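**Thread: Glossy or matte for an old yellow floor?**
Board: Floors and doors

---

**brijesh_p**
28 May 2021

Good evening to all. I am new in this forum and I ask your patience with my English.

We have moved to a house in Oninthorpe with old wooden floors in the hall and the living room, together 54 square meters. The former owner has put an oil-based varnish thirteen years ago, according to the paper he left for us. With time it became quite yellow, nearly orange near the windows. The boards are healthy. There are only scratches in the places where people walk the most.

My wife would like to have it matte and pale, as one sees in magazines. I like the yellow color and the shine. We agreed that I will ask people who know before we rent any machine.

My questions are these. Is it possible to put a matte finish on top of the old varnish without removing everything? And does a matte floor hide the scratches better, or is this only what the seller says?

With thanks,
Brijesh Pathak

---

**sandpaper_sue**

Welcome! You can go over the old varnish if it's well stuck and you scuff it first. But a matte coat won't make it pale. It'll be a matte orange floor. For pale you have to sand to bare wood.

Matte does hide scratches better. Your seller is right on that one.

---

**Dolph_K**

I disagree with Sue on the scratches. Fine ones, yes. Deep ones show white on matte just as they do on gloss, and you can't polish a matte floor to blend them. I had matte for six years and went back to gloss. Dust shows more, I admit, but one wipe and it's gone.

What's the varnish? If it's Hirkine, most water-based stuff peels off it unless you put a bonding coat in between.

---

**brijesh_p**

Thank you both for the quick answers.

Dolph, the paper says only "Hirkine, two layers, April". So it is the one you mention. I did not know that a bonding coat exists. Is it yellow also, or without color?

Sue, I have explained to my wife the thing about the matte orange floor. She was silent for some moments and then she said that in this case we must sand.

---

**sandpaper_sue**

Ha! Tell her I'm sorry.

Dolph, your matte was wax oil, if I remember your old thread. That isn't the same thing as matte varnish. Wax oil you can repair in one spot with a rag.

---

**Dolph_K**

It was varnish. The wax oil was at my mother's place. And the bonding coat goes on milky and dries clear.

---

**miteredcorner**

Has anyone asked about the door? If the doors were varnished at the same time they'll have gone orange too, and a pale floor next to an orange door looks like two different houses. I did this to myself in my last apartment. I ended up stripping every door on the landing and I don't want to see a heat gun again in my life.

---

**brijesh_p**

This is a very good point and I am a little ashamed that I did not think of it. Our doors are indeed more red than the floor. My wife has put a sheet of white paper against one of them and against the floor, to compare, and she says now that perhaps the colors are friends and we should leave them together.

I have also tried the cleaner that the neighbor gave me, Nepia, in one corner behind the sofa. It took away a gray film which I believed was damage. Under the film the varnish still has a good shine. So maybe a large part of our problem was the dirt of other people.

---

**sandpaper_sue**

Then clean the whole thing before you decide anything! And rinse twice. Leftover cleaner under a new coat gives you little craters.

---

**Dolph_K**

Agreed, and Sue and I don't agree often. After that, scuff with a fine screen and put on one coat. Don't let the rental shop give you 100 grit for that, it's much too rough on a coat you want to keep. Take the doors off their hinges first. You'll want the extra room at the threshold, and you won't have dust from the bottom edge falling into your wet varnish.

---

**miteredcorner**

Taking doors off is overkill for one coat. Prop them open and vacuum the bottom edge. Solid wood doors are heavy, and more floors get dented by a door coming down than by anything else.

---

**brijesh_p**

I have read all the advice to my wife in the evening, with the disagreements included. We have decided as follows. We clean everything and rinse twice. We leave the doors on the hinges, because my back votes with miteredcorner. Then one coat, glossy, in the direction of the grain, beginning at the far wall and going out backward toward the door. The pale floor will wait for our next house, or for our daughter to have her own.

There remains one question, if somebody is still reading. The shop sells a roller from Jevunano with short hair, and also a wide brush of the same company, which costs the double. For a floor with strong grain, would you pay for the brush? I have never painted a surface bigger than a table, and I would like to avoid the streaks where one pass meets the other.

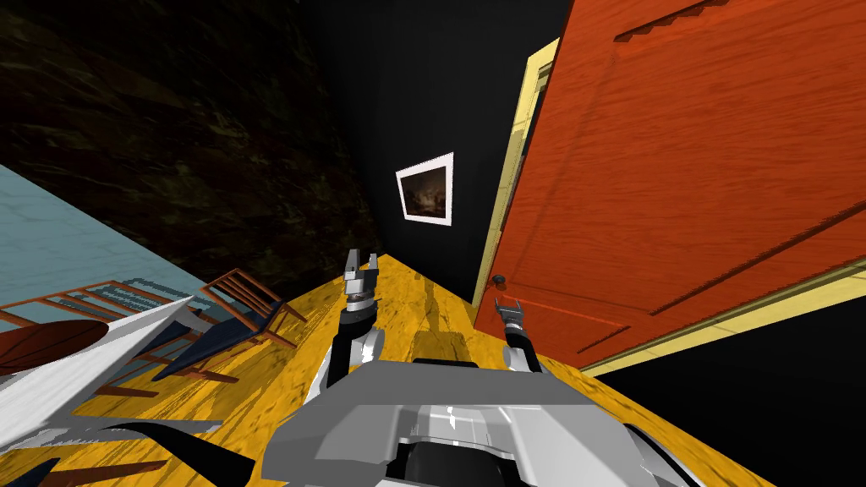
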